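Dernière mise à jour de ce fichier : 1er décembre 2020. Le code bouge plus vite que le README, donc en cas de désaccord entre les deux, croyez le code (et dites-le-moi !).

# Grarnine

Plier du linge avec un bras robotisé, dans un atelier partagé, avec les moyens du bord. C'est tout le projet, et je m'amuse comme rarement.

Grarnine regroupe trois choses dans un même dépôt :

- le code de commande du bras et de la pince ;
- le jeu de démonstrations enregistré à l'atelier Soremora ;
- les notes de montage, un peu en vrac, dans `notes/`.

Je suis Rokeya Navaratnam, je répare des machines à coudre et je programme le soir. Je n'ai pas de formation en robotique, ce qui se voit dans certains fichiers (`cinematique_v1.py`, je pense à toi). Si vous débutez aussi, vous êtes au bon endroit !

## Pourquoi le tissu

Parce que c'est difficile et que ça ne coûte rien. Une pièce métallique garde sa forme quand on la pousse ; une serviette change de forme dès qu'on la regarde de travers. On attrape un coin, le reste suit, ou glisse, ou se met en boule. Chaque essai est différent du précédent, et un échec ne casse rien : on secoue la serviette, on la repose, on recommence.

## Installation

Il faut Python 3.7 ou plus récent et une machine sous Linux. Je n'ai pas essayé ailleurs.

```
git clone <adresse du dépôt> grarnine
cd grarnine
python3 -m venv env
source env/bin/activate
pip install -r requirements.txt
```

Ensuite, copiez `config/exemple.yaml` vers `config/atelier.yaml` et renseignez l'adresse du contrôleur, la hauteur de la table et les limites de l'espace de travail. La hauteur de la table est LE paramètre à soigner. Deux millimètres trop bas et la pince laboure la nappe, deux millimètres trop haut et elle se referme sur de l'air.

Pour vérifier que tout répond, bras loin de la table :

```
python3 -m grarnine.test_liaison --config config/atelier.yaml --lent
```

Gardez la main sur l'arrêt d'urgence. Toujours, y compris pour ce test.

## Le jeu de données

Il s'appelle Trestex et contient 2 000 démonstrations de pliage en téléopération, dont 900 où la serviette finit pliée selon mes critères (voir plus bas). Les autres sont des ratés, et je les ai gardés exprès : on y apprend beaucoup, surtout sur les prises en bordure.

Organisation des fichiers :

| Dossier | Contenu |
|---|---|
| `essais/` | un sous-dossier par démonstration |
| `essais/*/etat.csv` | positions articulaires et ouverture de pince |
| `essais/*/vue/` | images de la caméra |
| `etiquettes.csv` | résultat et remarques éventuelles |
| `partage.json` | répartition entraînement / test |

Les étiquettes prennent 4 valeurs : `plie`, `partiel`, `glisse`, `abandon`. J'ai tout annoté moi-même, ce qui garantit une certaine cohérence et aussi tous mes partis pris. Un pli compte comme réussi si les bords opposés se rejoignent à peu près et qu'aucun coin ne rebique. C'est une règle de table de cuisine, j'assume.

## Comment se passe un essai

1. La serviette est posée sur la table, à plat ou jetée n'importe comment selon la série.
2. On ramène le bras en position de départ avec `depart`.
3. On lance l'enregistrement, puis on pilote.
4. On arrête, on étiquette tout de suite. Remettre les étiquettes au lendemain, j'ai essayé, c'est une catastrophe.

La nappe vert mat a changé ma vie. Avant, je travaillais sur un plateau brillant, et la segmentation prenait les reflets pour du tissu une fois sur deux. Le beige ressort très bien sur ce vert, et un simple seuil de couleur suffit pour obtenir un contour correct. Pour le bleu foncé, c'est moins confortable, il faut baisser `seuil_clarte`.
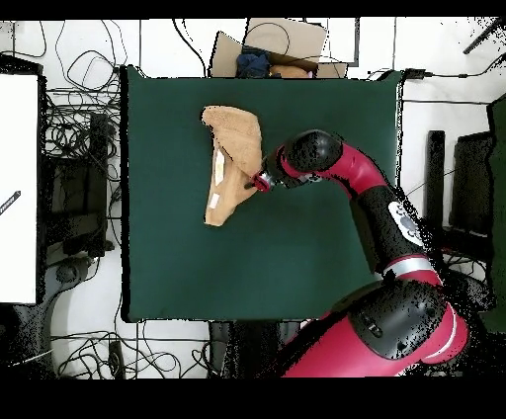
Le moment délicat reste la prise. La pince doit pincer une seule épaisseur quand on déplie, et deux quand on replie, et le programme ne sait pas encore faire la différence tout seul. Pour l'instant, c'est la personne aux commandes qui choisit avec la touche `e`. Le module `epaisseur.py` contient un début de solution fondé sur l'ouverture de la pince après fermeture ; il marche sur le coton fin et se trompe joyeusement sur l'éponge.

## Limites connues

- Un seul bras. Les pliages qui demandent de tendre le tissu des deux côtés sont hors de portée.
- Une seule table et un seul éclairage. Un modèle entraîné là-dessus sera perdu chez vous sans quelques essais locaux.
- Les étiquettes cousues perturbent la détection des coins. Filtre en cours dans la branche `abeysekara`, du nom de la rue où j'ai eu l'idée.
- Les essais enregistrés avant novembre ont un léger décalage entre images et état du bras. Le script `recale.py` le corrige en grande partie.

## Contribuer

Avec grand plaisir ! Ce qui m'aiderait le plus, dans l'ordre : des démonstrations sur d'autres tissus, une meilleure estimation d'épaisseur, et quelqu'un de patient pour relire la cinématique. Ouvrez un ticket avant un gros changement, qu'on évite de travailler deux fois sur la même chose. Pour un petit correctif, envoyez-le directement.

## Licence

Code sous licence MIT, données sous CC BY 4.0. Si vous utilisez Trestex quelque part, envoyez-moi un mot, je serai ravie de voir ce que vous en faites.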